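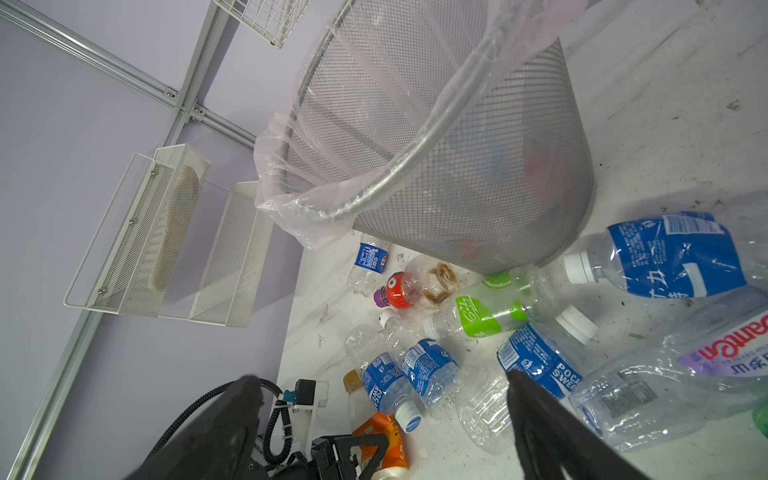

Clelance, July 21, 2024

Gripper trials technician, fixed term

Nimden tests end effectors for firms that build sorting and tidying robots. We are looking for a technician to join the gripper comparison group at our Clelance site. The post is full time and runs until the end of March, with a possible extension.

The work

The group compares parallel grippers on everyday objects picked up from floor level. The current series uses drinks bottles and a lined mesh wastebasket. Bottles are a useful test load: some are crumpled, some keep their shape, and clear plastic gives the wrist camera very little to work with where there is no label. The basket is a test object in its own right, as its liner folds over the rim and can catch on a fingertip.

Two sets of fingers are being compared on the same arm. The first is the black pair supplied with the gripper. The second is a longer pair cut in our workshop, with replaceable pads. Each set is run with two controllers, one position-based and one that limits closing force. A full series is 200 grasps per combination of fingers and controller. The person appointed will take over the series from Taner Aydoğan, who is moving to the arm calibration group, and there will be a handover period of four weeks.

Duties

Set out the objects for each run according to the layout sheet, and reset them between runs.

Mount and remove fingers, check the tightening torque, and record pad wear.

Route and secure the cables at the wrist. Coiled cables must clear the finger joints through the full range of travel, and this is checked before every run.

Carry out the wrist camera calibration at the start of each shift and after any finger change.

Record each grasp as held, slipped, missed or stopped. Stopped grasps need a short written note and the matching log file number.

Keep the test area in a known state. The floor is left with ordinary marks and specks of dirt during a series, and is cleaned only between series, so that the camera results can be compared.

Help Chie Takagi, who leads the group, to prepare the tables and plots for the client report.

What we need from you

A technical qualification in mechanical, electrical or mechatronic work, or equivalent time in a workshop or test laboratory. You should be able to read a wiring diagram and a simple mechanical drawing, and to follow a written procedure without leaving out steps. You should be able to run existing Python scripts from the command line and change settings in a text file. Writing new code is not part of the post.

Experience with any robot arm is useful. Experience with wrist cameras, force-limited controllers or fingertip materials is also useful, but training will be given. The work involves kneeling and bending to floor level many times in a shift. If this is a difficulty, please say so in your application, as the duties can be shared differently within the group.

Terms

40 hours a week over five days, on site. There is no night work. Leave and pension follow the Nimden staff agreement, a copy of which is sent with every interview invitation. Safety shoes and knee pads are supplied. The post reports to Chie Takagi, and safety training is given by Tuncay Ateş during the first week. Nobody works inside the arm's reach before that training has been signed off.

How to apply

Send a CV and a covering letter of no more than one page to the recruitment office at Nimden, quoting reference 102. Please describe one test or measurement you have carried out more than once, and say how you made sure the results could be compared. Applications without this paragraph will not be read further.

Shortlisted applicants will be asked to spend about two hours at the site. The visit includes an interview with Chie Takagi and Lutfa Siriwardena and a practical task, in which you change a set of fingers from a written procedure and log a short run. No preparation is needed for the practical task. Travel costs are paid on production of receipts.

Questions about the work itself may be put to Lutfa Siriwardena through the recruitment office, with the same reference.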